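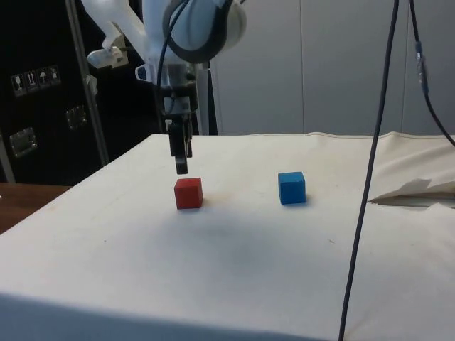

4. Setting up the sound side

Do this after the plinths are levelled and before the lids go on. If lids are already on, take them off again. Sorry. Two people for the big ones.

You need: the Wokent playback unit, its power supply, the speaker loom (grey bag), the Jaltance card in its plastic wallet, a small crosshead screwdriver, gaffer tape, headphones. Any headphones.

4.1 Playback unit

1. Put the unit on the shelf inside plinth A. Vents facing the back panel. Leave a hand's width clear behind it.

2. Run the mains lead down through the rear hole, not the side one. Side hole is for signal.

3. Do not switch on yet.

4. Push the card into the slot, label up, until it clicks. If it doesn't click it isn't in. It will still light green, ignore that.

5. Switch on. Wait for the slow blink. First start takes a couple of minutes as it reads all 271 fragments off the card. Later starts are quicker.

CAUTION: never pull the card with the unit on. We lost the whole Urnport set that way and had to rebuild it from the studio drive overnight.

4.2 Speakers

1. Loom has numbered tails. Number on the tail = number under the plinth. Start at the far end of the room and work back to A.

2. Plug each tail in and give it a quarter turn to lock.

3. Leave slack at the foot of every plinth, enough to tilt it. Tape the rest flat along the wall, never straight across the floor. If you have to cross a doorway use the rubber ramp.

4. Plinth 2 hums if its tail runs beside the lighting dimmer. Move the tail, don't turn the plinth down.

Note: the low speaker in the bench is meant to be felt more than heard. Sit on it to check. If you can make out words it's too loud.

4.3 Levels

Do levels with the gallery as it will be on the day. Heating on, doors how they'll be, projector fans running if next door has any. An empty quiet room at 8am tells you nothing much.

1. Hold MENU until the screen shows SERVICE.

2. Choose TONE. Each speaker plays a short tone in turn. Walk the room. Write down any that don't play.

3. Choose VOICE. The reading from the Zheng notebook starts. Stand at the entrance. You should hear that somebody is talking but not what she says.

4. Walk in untill you can follow the sentence. Should be at the second plinth. If it's sooner, drop MASTER one step and start again from the door.

5. Press SAVE. It doesn't save on its own.

Voices are set by Yufang Qiu in the studio, relative to each other. Please only touch MASTER. If one voice seems wrong, email her before changing anything, she will want to know which room.

4.4 Visitor sensor

The sensor over the door decides which fragment comes next. It wants a clear view of the threshold and nothing else.

1. Bracket goes above the door on the inside, two screws, lens pointing down.

2. Plug in to the socket marked S on the back of the unit.

3. SERVICE > SENSOR > LEARN. Everyone out of the doorway for a full minute. Bags too.

4. Walk in once at normal pace. Screen should say ONE. If it says nothing, tilt the bracket a touch towards the room and repeat from step 3.

Note: counter rolls over at 1,000 and goes back to zero. Normal. If the venue wants visitor figures write them in the log at closing, the unit doesn't keep them after power off.

CAUTION: direct sun on the threshold gives false entries and the piece will jump about. Blind down or film on the glass.

4.5 Daily start and stop

Morning: wall switch on. Wait for slow blink. Walk in, check something plays. Check the bench. Done.

Evening: press STOP on the unit first, wait for the light to go out, then wall switch. Doing it in the wrong order won't break it but next morning's start is very slow.

4.6 If something's wrong

No sound anywhere: MASTER at zero, or card not clicked in. Check in that order.

One speaker silent: re-seat the tail, quarter turn. Still silent, swap with the spare in the grey bag and note it.

Same fragment over and over: sensor has lost the door. Redo 4.4 from step 3.

Screen says E164: too hot. Switch off, open the rear panel, leave it half an hour. Then find out whats blocking the vents.

Anything else, switch off at the wall, put the notice out, ring the studio. Number is inside the lid of plinth A.

Section 4 last changed 2021-05-25. Older printouts have the sensor screws in the wrong place, bin them.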